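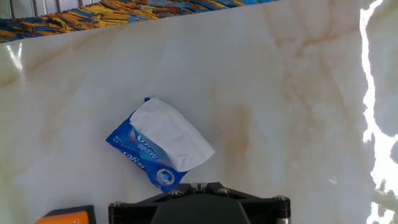

Mornberg Community Kitchen: Progress Report to the Luto Fund

Submitted 2026-04-17 by Tzu-hsuan Lu, project lead

Meals and attendance
We served 3458 meals this period, up from 1532 in the one before. Most of the increase came from the evening sittings, which we extended by an hour. The Rekau Street site is now full on most evenings and we have started a sign-up sheet there.

Cooking classes
Sixteen people finished the winter course and 89 came to at least one drop-in class. Bread and soups drew the most interest. The knife skills class was canceled twice when the instructor was ill -- we will run it again in May.

Spending
Food costs were higher than planned, mainly oil and eggs. We covered the difference from the equipment line, so the second freezer has been put off. The rent at Rekau Street did not change.

Problems
Deliveries from Ko were late several times. We have asked them for a morning slot and are waiting for an answer. The dishwasher needs a new pump and the repair has been booked.

Next period
We plan to open a lunch sitting for older residents and hire a part-time cook. We also ask to move the unspent travel money to food -- the request form is attached.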